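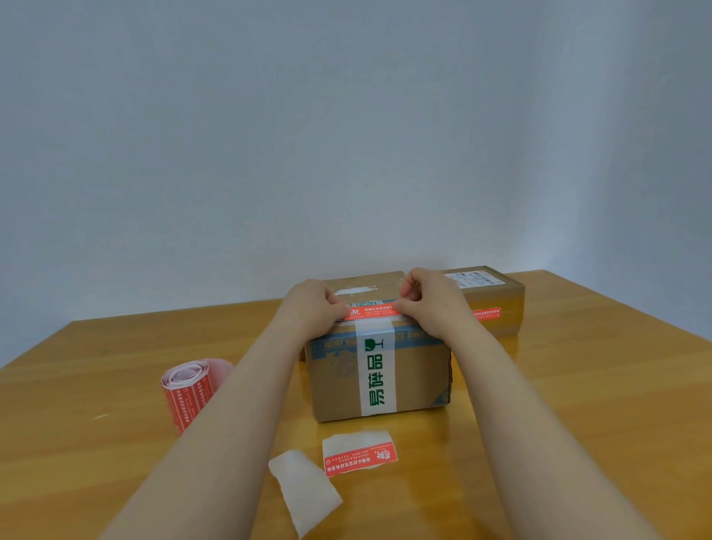
The second life of a cardboard box

Most parcels that leave the back room at Nodley travel in a box that has already been somewhere else. The shop sells second-hand crockery and glass by post, and it sent out 1,430 orders last year. Of those, 939 went in reused cartons.

The boxes come from neighbouring businesses, chiefly Babalola, a tableware importer two doors down. They arrive with old labels, faded printing and the odd crushed corner. A worn corner on the outside is allowed. A soft base is not, and those boxes go straight to recycling.

Packers begin with the bottom seam, which gets three strips of clear tape whatever state it is in. Crumpled paper goes in next, then the wrapped pieces, standing on edge if they are plates. The lid is closed and the box is given a gentle shake. If anything shifts, it is opened again and more paper goes in.

Old courier labels cause more trouble than weak card. A barcode left showing can send a parcel back to the wrong depot, so it is peeled off or covered with plain paper. Fragile tape can stay on if the contents are breakable, and at Nodley they nearly always are.

Sealing labels go on last. These are the thin printed strips, often red, that run across the edge of the lid so that half sticks to the top and half to the front. They add little strength. Their job is to show whether a box has been opened on the way. The edge should be wiped first, as dust from old card stops the glue from taking, and the strip pressed down from the middle outwards.

Skamum, a pottery studio that shares the packing room in December, buys new cartons for its largest bowls and reuses the rest. Its last batch of Christmas orders came to some 652 parcels.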